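Subject: Re: [trutthorpe-users] wrist view pick stops short of the object, no error
Date: Oct 16, 2018

> Hi all,
>
> Has anyone had the pick routine in Trutthorpe finish "successfully"
> without ever touching the thing it was supposed to pick? I'm running
> the stock tabletop setup, one object, nothing fancy. The arm comes
> down, stops in mid air, the log says grasp complete, and the episode
> gets scored as a success. If I move the object toward the middle of
> the table it works fine. I've reinstalled twice.
>
> Is this my config or is it a bug? I'd rather not spend my whole week
> on it if somebody already has a patch.

Not your config! Or at least, if it is, then I have the same one, and I've been chasing this since June on and off, mostly off. Let me dump everything I have and then maybe between us we can get it fixed properly.

Background first. We use Trutthorpe for the simulated half of our mug work, with the Genex arm model and the Prisuta grasp scorer bolted on top. Everything gets trained and checked in sim and then the same controller goes onto the real arm. So a pick that reports success while holding nothing is a pretty big deal for us, and I'll get to why further down.

I went back through a batch of 1561 episodes that had all been scored as good, and started pulling the overhead renders for the ones where the mug's height never changed. I should have done that months ago, but the success numbers looked great and I had other stuff going on (you know how that goes).

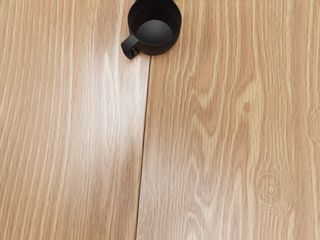

The trouble is in how the object finder builds its bounding box. It takes the mask for the object, fits a box around it, takes the center of the box and calls that the center of the object, which is fine as long as the whole object is in view. Now look at the mug, up at the top and missing part of its rim. The box only covers what the finder can see, so its center ends up lower than the real one, and the handle poking out to the lower left drags it over some more. Then the depth lookup happens at that wrong center. In my logs the approach height it gets back is wrong too, and the controller stops early because it thinks it has arrived. I haven't worked out every step of that last part, so if anyone knows the depth code better than I do, please jump in.

I did wonder for a while whether the table texture was to blame. There's that big pale glare patch on the wood right below the handle, and black on washed-out white is exactly the sort of thing that makes a mask bleed. So I swapped the oak for flat gray and turned the light down. Same failure, same episodes. I also tried a plain white mug on the off chance, and nope. You can leave your materials alone.

So why does it score as a success? That one is on the Prisuta side, or really on how the two are wired together. The scorer asks the gripper whether it closed, and the gripper says yes, I closed. It did close! It closed on air. There is a check for finger gap that's supposed to catch this, but it gets skipped when the object is flagged "partial", and guess what flag gets set when the mask touches the border. I think the idea was to avoid penalizing objects that were half hidden behind other objects. It makes sense in a cluttered bin and it's a terrible idea on a table with one mug on it.

The part that has me worried is what comes after. Once the pick is marked complete, the controller moves on to the transfer, and during transfer the contact stop threshold goes up to allow for the weight of whatever is supposedly in the hand. On our real Genex we had it miss a pick, raise the threshold, and swing across at transfer height with the fingers shut. It knocked over a fixture and bent a bracket. Nobody was inside the fence and it was a cheap bracket, but I did not enjoy watching it. We've kept the real arm at reduced speed ever since, and I'd suggest you do the same if you're anywhere close to running on hardware.

What I'm doing for now:

In the finder settings, set border_margin to 4. Any mask closer to the edge than that gets rejected and the arm re-centers before it tries again. The default is zero, so the check never fires at all.

In the scorer, turn off skip_gap_on_partial. You will lose some legit picks in clutter. I can live with that.

Raise max_recenter to 2. With the default of one it sometimes gives up with the mug still hanging over the border, and then you get a timeout. That's annoying but at least it's an honest failure and shows up in the log.

After you change those, rescore your old runs before you trust any of them. I'm still partway through mine and the numbers are going down, which was not a fun thing to bring to our group meeting.

There's also the Lü branch, which replaces the box center with a fitted circle on the rim. I like the approach a lot for mugs and cups, and it should cope with a missing chunk of rim much better than a box does. I couldn't get it to build against the current release though, and it doesn't touch the threshold problem at all. If whoever maintains it is reading this, would you be up for rebasing? I'm happy to test.

I can post my patch for the border check tonight or tomorrow. It's ugly and it has no tests. The threshold thing I'd like to see fixed upstream, ideally so that it only goes up after the gap check AND a lift check have both passed.

One question back to you: when yours stops in mid air, does the reported depth jump in the last few steps before it closes, or is it wrong the whole way down? Mine jumps. If yours doesn't, we may have two bugs here. Send me a log if you've got one, a short one is fine.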